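Monday habits, any day of the week

I got asked how much work it takes to keep the two-arm table going, so I wrote down what I do. It comes to 18 minutes most mornings, before Malou starts her runs.

First the cables. The ones behind each base get a tug at the connector, and the loops on the table get pushed back toward the corner. They creep. In February one of them got under the right wrist during a drawer run and we lost the afternoon to a bent pin.

Then I power up and wait for green on both bases. I don't touch the software until both rings are steady. After that I send each arm home and back, slowly, with a hand near the red button. 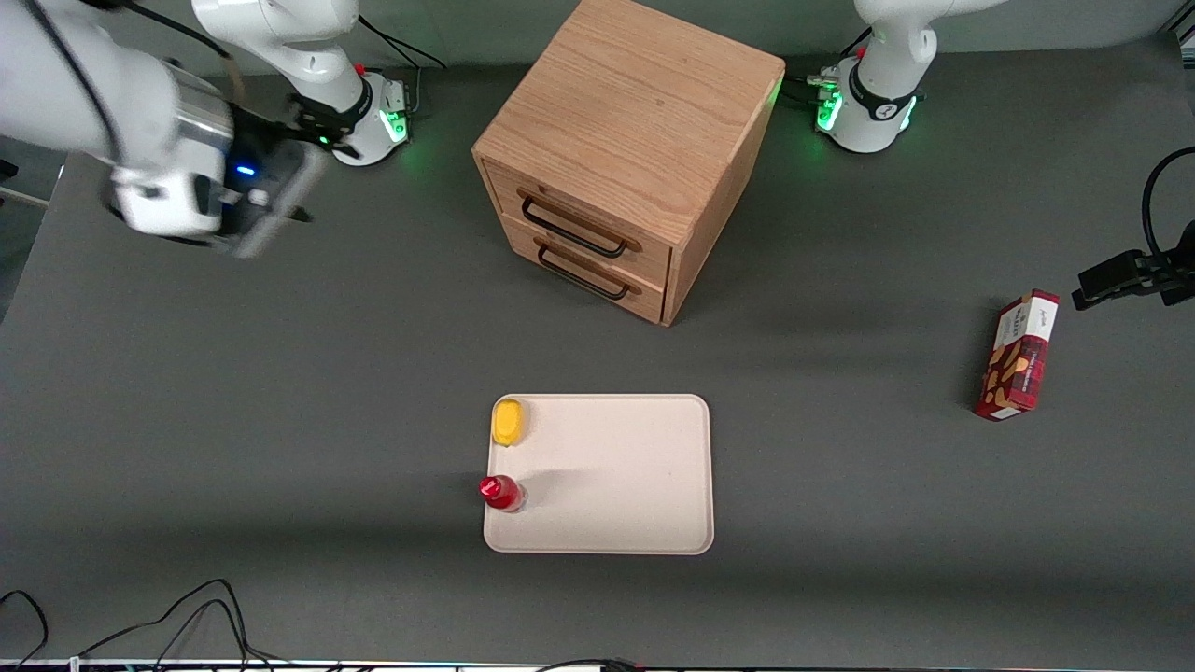

Fingers are next. I wipe the pads with alcohol and close the gripper on a steel gauge block. If the reading is off by more than a hair I redo the zero - it takes a minute and saves a lot of arguing later. The wrist bolts get checked every 50 hours. Leif used to do them every 1000, and that is how we found out they work loose.

The drawer cabinet has to sit where the program expects it. I put tape marks down last year and the tape wore off, so now I measure from the table edge.

Last thing is the log. We are on entry 769. Most of them say "ok" and my initials. I still have to order new finger pads, and the left shoulder has a faint click I want Védís to listen to.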